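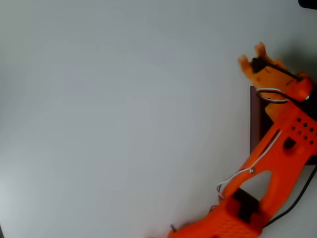
Cletora Interior Wall Finish is a water-based paint for living rooms, bedrooms, hallways and home offices. It is supplied by Trenholm in two sheens, matte and satin, and may be applied over sound plaster, primed drywall or existing paint. The finish is formulated for large areas where lap marks are most easily noticed. Pale grays ask the most of any wall finish, and a plain, smooth gray-white surface, slightly cooler and bluer toward one side, shows how much a light neutral can shift across its width. Customers are advised to view a sample at several times of day before placing an order.

Preparation

Surfaces must be clean, dry and free of loose material. Fill cracks and nail holes, sand level and remove all dust. Bare drywall and new plaster require one coat of Tiltilari Primer. Glossy paint should be dulled with fine sandpaper.

Application

Apply two coats by brush or roller, stirring well before use. Allow nearly 7 hours between coats in normal room conditions. Do not apply below 50°F. Tools may be cleaned with warm water and soap.

Sizes and color matching

Quart, one gallon and five gallon. The five-gallon size is available in matte only. Tinted paint is mixed to order and cannot be returned. Color matching to an existing wall is available at the Van den Broek counter; please bring a painted chip at least 2 inches wide.

Orders

Contractor pricing applies to orders of 15 gallons or more. Written requests should be addressed to Maricel Ambrosio, Trade Accounts. Orders received before noon are prepared for pickup the next business day.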